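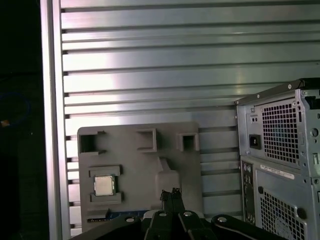 *Tray in its spot against the slotted panel, CPU in the holder, tower on the right.*

17th September

Second day on the Hetora cell. I came in early and wiped down the tray first. Dust had been getting into the pockets, and a chip that sits a hair high throws the pick off. I checked the four screws on the gripper with the small driver. One took a quarter turn, so I put a paint mark on each of them to make it easy to see next time.

Then I ran the homing routine and got the same fault I had last week, code 296. The manual from Dromar says to reseat the wrist connector. I did that twice. The second time the fault cleared and stayed away for the rest of the morning.
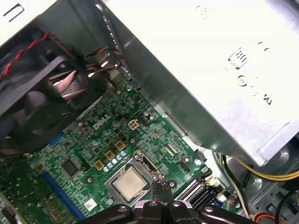

The approach into the case is still the hard part. The power supply hangs over the board, so the arm has to come down at a slant and keep clear of it. I moved the waypoint above the socket up a little and slowed the last stretch of travel. The old speed setting was 491 and I have it at 393 now. It makes each cycle longer, but I would rather have that than a bent pin.

I also moved the safe retreat point away from the yellow and black power cables. I want to tie those back before the next long run. There are ties in the Laur cabinet, second drawer, if I remember to bring the key. 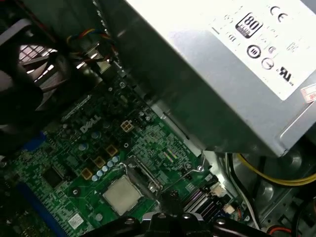 *Page last changed: 17:40, same day*

After lunch I taught the socket position again from scratch and saved it under a new name. The old file is still on the controller in case I need to go back. The cycle counter read 3265 when I shut down. Finger tips are due to be looked at in January, but I plan to do it sooner.

Still to do: order spare tips from Grokley, tie back the cables, copy the new positions to the backup drive. I left the cell powered off with the air shut and took the pendant back to the office.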